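Local Government and Elections: Week 6 handout

Turnout, wards and the by-election nobody expected to matter

Welcome back! This week we get to my favourite part of the course, the council by-election. Please read the Guvholm material before the tutorial and bring your marked-up ward map.

Key terms
By-election: a vote held to fill a seat between general elections.
Ward: the area a councillor is elected to represent.
Informal vote: a ballot paper that can't be counted under the rules.

Our main case is the October by-election in Lirkton ward. The winning margin was 26 votes, with 60 informal ballots set aside. Look at those two figures together and you'll see why I get so excited about ballot paper design!
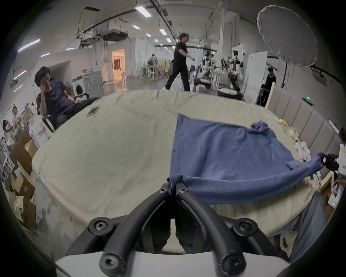

Lirkton has always been treated as a safe seat, and both larger campaigns put their effort into the neighbouring ward of Tolentino. The third candidate spent her time at the shops and the train station, talking about bus routes and footpaths. Her campaign printed 600 leaflets — a tiny run — and delivered most of them in the streets closest to the old depot.

Questions of turnout come next. People who vote in a general election often skip a by-election, so the voters who remain may have quite different priorities. Be careful here: low turnout doesn't tell us why people stayed home. For that we need surveys, and the Clustetti survey reached 400 residents across both wards. It's a terrific source, but read the wording of question three closely before you rely on it.
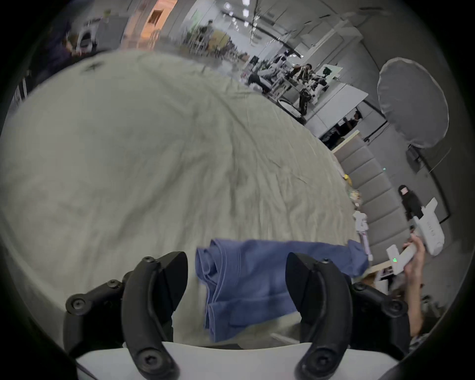
Notes by Sabine Wegener
Updated November 24, 2024

For the tutorial, choose one street in Lirkton and work out which polling place its residents would find easiest to reach. Then compare your answer with the official list. Some of the matches are very odd — have fun with them.

Reading: chapters four and five, plus the returning officer's report. The appendix is optional, but the ward boundary maps in it are wonderful.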